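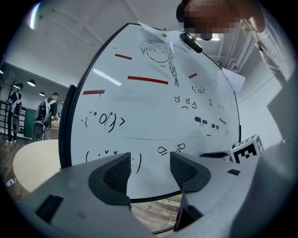
Morning. I'm Adelmo Pace, I do fraud prevention for Venckus Credit Union, and I have been given the slot right before lunch, so I'll talk fast.

(Wait for people to find seats. They won't.)

Start with the Gundari branch. A man calls a member, a retired bus driver, and says he's from our security team. He is very polite. He says her account has been broken into and she needs to move $1,000 to a "safe account" today. She drives over and asks the teller to help her do it faster.

Pause. Let the tellers in the room groan.

Our teller asked her 2 questions. Who called you? Did they tell you not to talk to us? The answer to the second one was yes, which is an odd thing for our own security team to say.

She kept her money. The caller rang back 4 times while she sat in the manager's office, and was polite for the first three.

Next part: how they sound. Play the Cutier recording if the speakers work. If they don't, do the voice. Do not do the voice for long.

Points to hit:
Caller ID can be faked. Everyone nods at this and then trusts caller ID.
They already have your name and street. So does the pizza place.
Gift cards. No police department in this country takes bail in gift cards.
Hang up, then call the number on the back of your card.

Edgars Grīnberga from the county detective bureau takes over for the reporting section. He will say to report it even if you lost nothing. He'll also say it's embarrassing and people wait too long - last September one man waited 7 weeks, and by then the account he'd paid into was long closed. Don't steal his story. I did that at the Brillent session and heard about it all the way home.

Questions. If someone asks whether I've ever been fooled, the answer is yes, concert tickets, and then move on to lunch.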